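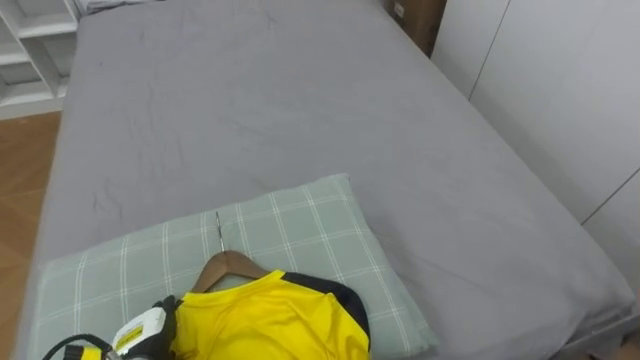 Ob Maschinen heute schon Wäsche versorgen können, gehört zu den Fragen, die der Beratungsstelle Gisgate am häufigsten gestellt werden. Eine einheitliche Antwort ist nicht möglich, da sich die einzelnen Arbeitsschritte im Schwierigkeitsgrad erheblich unterscheiden. Ein gelbes Trikot auf einem Kleiderbügel aus Holz, das mit einem Greifer am Stoff gefasst wird, stellt andere Anforderungen als ein Handtuch, das lediglich zu falten ist: Der Stoff gibt nach, der Bügel dagegen nicht. Die folgenden Antworten geben den Kenntnisstand unserer Fachgruppe Haushalt und Werkstatt wieder.

Lesezeit: 2 Minuten

Suchbegriff eingeben Suchen

Kann ein Roboter Kleidung selbstständig auf einen Bügel hängen?
Unter Versuchsbedingungen ja, im unbeaufsichtigten Alltag nur eingeschränkt. Im Erprobungsvorhaben Nivivano wurden 227 Durchgänge mit Oberbekleidung ausgewertet. In 102 Fällen wurde die Aufgabe ohne menschlichen Eingriff abgeschlossen. Als häufigste Fehlerursache nennt der Bericht das Verrutschen des Halsausschnitts beim Einführen des Bügels.

Warum bereiten Textilien größere Schwierigkeiten als feste Gegenstände?
Ein Kleidungsstück verändert bei jeder Berührung seine Form. Kragen, Ärmel und Saum müssen nach jedem Griff neu erkannt werden. Verdeckt der Greifer selbst einen Teil des Stoffes, fehlen dem System wesentliche Angaben über dessen Lage.

Welche Anforderungen stellt das Hängen an einer Stange?
Der Haken muss von der richtigen Seite über die Stange geführt werden, ohne benachbarte Kleidungsstücke mitzunehmen. Schwere Mäntel verengen den verfügbaren Raum zusätzlich.

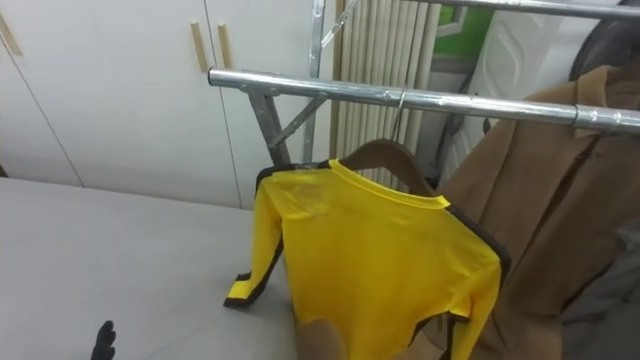

Gelbes Langarmshirt mit schwarzen Streifen auf einem Holzbügel, rechts daneben ein hellbrauner Mantel.

Ist die Technik in Werkstätten und Wäschereien weiter fortgeschritten?
Bei gleichartigen Teilen ja. Der Betrieb Garba sortiert flache Wäsche an einer festen Station teilautomatisch. Für gemischte Oberbekleidung wird dort weiterhin Personal eingesetzt.

Empfiehlt die Beratungsstelle eine Anschaffung für Privathaushalte?
Derzeit nicht. Eine Neubewertung ist für Oktober vorgesehen. Bis dahin raten wir, Herstellerangaben auf die tatsächlich geprüften Kleidungsarten hin zu lesen und eine Vorführung mit eigenen Textilien zu verlangen.

An wen können Rückfragen gerichtet werden?
Fachliche Fragen beantwortet Zarmeena Qureshi, Fachgruppe Haushalt und Werkstatt. Anfragen von Betrieben nimmt Kamran Khattak entgegen. Bitte geben Sie bei schriftlichen Anfragen das Kennzeichen 1243 an.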